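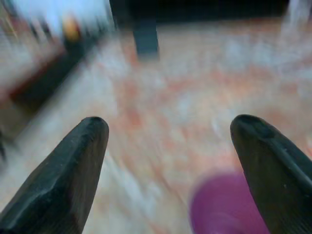
Is It Really Clean Under There?

Grown-ups love to say that a floor is clean. Should you believe them? Maybe not until you've had a look from way down low.

Start with the pattern. Lots of floors and tabletops are speckled, with pink, beige and pale gray patches all mixed up. They look nice, and people will tell you they "don't show the dirt." Think about that for a second. Not showing dirt isn't the same as not having any! A beige cracker crumb on a beige patch is still a crumb. It's just hiding.

Bright things are a different story. Something purple on a speckled surface is easy to spot, even if it's only a blur as you go by. So when you tidy up, you probably grab the bright stuff first and then say you're finished. Are you sure?

The Five-Second Rule

You may have heard that food is safe if you pick it up within 5 seconds. Who timed the germs? Germs don't wait for you to count. Some can move onto wet food, like a slice of melon, in less than one second. More time can mean more germs, but there is no magic number.

Try It Yourself

You need 2 sheets of paper, one plain white and one you have covered in pink, beige and gray dots. Let the dots dry.

1. Ask a friend to drop 8 small crumbs on each sheet while you look away.
2. Turn around and count the crumbs you can see on the dotted sheet.
3. Now count the crumbs on the white sheet.
4. Swap places and do it again.

Zoriana Ivanyshyn tried this and found every crumb on the white paper but missed three on the dots. Her sister Ustyna said Zoriana just wasn't looking hard enough. Then Ustyna missed four.

Does one test prove it? No. Try bigger crumbs, or a darker room, and see if your answer changes. Wipe the table when you're done, including the parts that look fine.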